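Week 5: Storing things in small homes

Lecturer: Elmarie Masilela. Tutorials with Dumisani Potgieter are on Thursday as usual, in the upstairs room.

Last week we dealt with kitchens. We now move to the rest of the house, and mainly to things that have no fixed place: school bags, half-finished craft, mail, chargers, toys. Mkhize calls these "floating goods" in the set chapter, and I'll use the same term. A floating good is something used often enough that putting it away feels like wasted effort.

Floor area is where floating goods usually settle. Mkhize separates resting clutter (left for a day or two) from settled clutter (walked around for so long that the household has stopped seeing it). Keep the two apart in your home diaries.
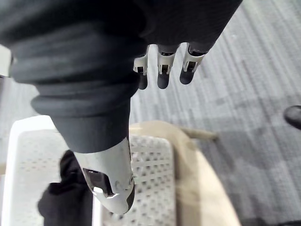

Depth matters more than width when you plan shelving. A shelf 600 mm deep will hide whatever goes to the back, and in the Allitz flats that was the usual complaint from tenants. Shallow shelves hold less but get used. The Panberg units went the other way, with deep cupboards and pull-out trays - dearer to build, and the runners need looking after.

Reading for the tutorial: Mkhize, chapter 4. Skip the section on garages.

Home diary: record one room over 5 days, at the same time each day. Write down where things were left and who moved them, if you know. Colour coding is optional. Bring a printed copy.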